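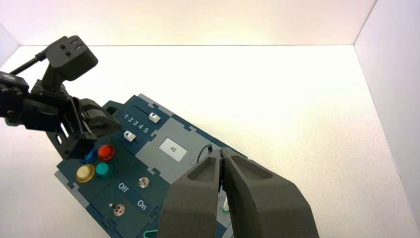 4.3 Unintended contact during the slider and button stages

The most serious fault met in the trials was a repeated, low-speed contact between the wrist of the left arm and the body of the task board. It did not trip the force limit on either arm and was at first recorded as a failed button press. The contact was only recognised on Oct 1, 2019, when an operator heard a knock during a run that the log had marked as clean up to the button stage. The earlier runs were then examined again, and the results given in Section 4.2 were corrected before the tables were drawn up.

Of the 81 runs carried out with the Ondo controller, 9 contained at least one contact of this kind. In 3 of those the board was moved far enough that the stored positions of the later targets were no longer valid. The arm went on to carry out the rest of the sequence against the old positions. In one run this meant that closed fingers were pushed against the top surface beside a toggle switch until the operator pressed the stop.

The cause lay in the way the two arms shared their picture of the board. Each arm held its own estimate of the board pose, taken once at the start of the run from its wrist camera. The controller compared the two estimates at that moment and, if they agreed, did not compare them again. When the left arm nudged the board, the right arm had no means of learning that anything had changed. The left arm was in no better position, as its own estimate was refreshed only on request, and no step in the button stage made such a request.

A second condition had to be present for the contact to occur. The collision model used for planning, which had been carried over from the Trodell cell, described the wrist as a plain cylinder. The camera housing and its brackets stand outside that cylinder. A path could therefore be passed as free while the true hardware came within the thickness of a finger of the board, or touched it. The planner preferred such paths when the arm had to travel from a slider to the buttons, as they were the shortest available. Raptis had noted the same gap in the model in April, in the course of unrelated work on cable routing, but the note was filed against the old cell and was not carried across.
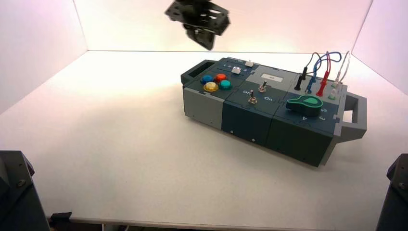 The force limit deserves separate comment. It had been set with the knob and the plugs in mind, both of which need a firm push or turn, and a single value was applied to the whole sequence. A board resting on a smooth table will slide at a much lower force than this. The limit thus gave protection against damage to the fingers and none against movement of the work. Following the method of Dimitriou, we had expected slip to show itself as a short drop in the measured force. In the contacts found here the rise was so slow that no drop could be told apart from sensor noise. The signal was sampled at 4000 readings a second and then averaged over a long window, and the averaging may have hidden whatever drop there was. The raw readings were not kept, so the point cannot be settled.

Three changes were made. The collision model was redrawn to include the camera housing, the brackets and the first part of the cable. Both arms were made to refresh the board pose before each stage, and the sequence halts if the two estimates differ by more than the agreed tolerance. The force limit was split by stage, with the lowest value applied to free travel above the board and the highest kept for the knob and the plugs.

The first change was tested alone on the Sarnum planner before the others were added. No planned path passed inside the new envelope, but several paths to the buttons became so long that the stage ran over its allotted time. The time limit was raised for these runs, and they should not be compared directly with the earlier ones. The pose check brought its own fault. When one gripper stood over the board, it hid enough of the surface from the opposite camera that the estimate was sometimes refused, and the sequence halted with nothing wrong. Arms are now withdrawn to a raised position before each check, at a further cost in time.

One matter remains open. The pose check takes place between stages only, so a board moved in the middle of a stage will still be approached at its old position until that stage ends. Fixing the board to the table would remove the problem in the laboratory, but it would also remove a condition that the trials were meant to include. For the present the operator keeps a hand on the stop throughout the button stage, and runs are not left unattended.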